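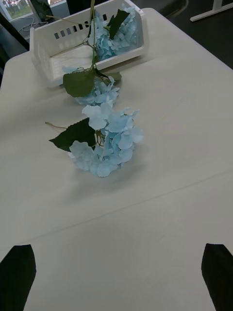
Ticket 618: Label printer drops off network at Denenville shop

Home | Tickets | Knowledge Base | Contact

Status: Resolved
Reported by: Lindalva Godoy

Problem
Stock labels for the artificial flower range stop printing partway through a batch. The Sultel printer shows a green light but the Trastura stock program says "device offline". Turning the printer off and on fixes it for roughly 60 minutes.

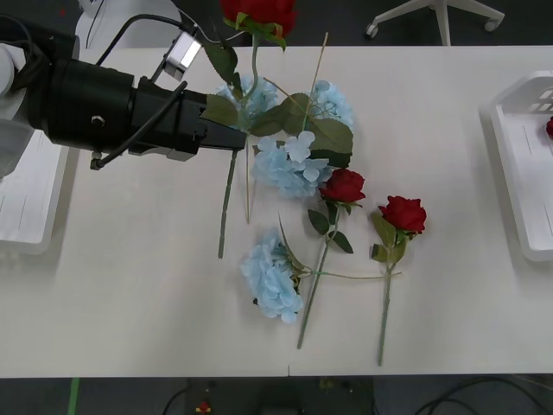

Lindalva says the office laptop drops out at the same moments, so the label roll and driver were left alone. Wi-Fi signal at the counter is fine.

Log
10:15 Pinged printer from the back office. Replies stop after 17 minutes, then come back from a different device.
10:40 Checked the router's client list. Printer and the new EFTPOS terminal are both on the same IP address.

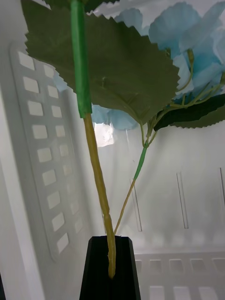
The printer's address was set by hand by Rezende when the shop opened, inside the range the router gives out.

11:05 Moved printer to a reserved address outside that range. Updated the port in Trastura on both PCs.

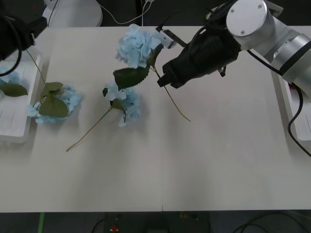 11:20 Test batch printed in full. Left the queue running over lunch, no dropouts. Colour labels also OK.

Closed 2 pm. Reopen if it recurs.

Related tickets
- Scanner not reading small barcodes
- Trastura login loop after update
- Router replacement, Denenville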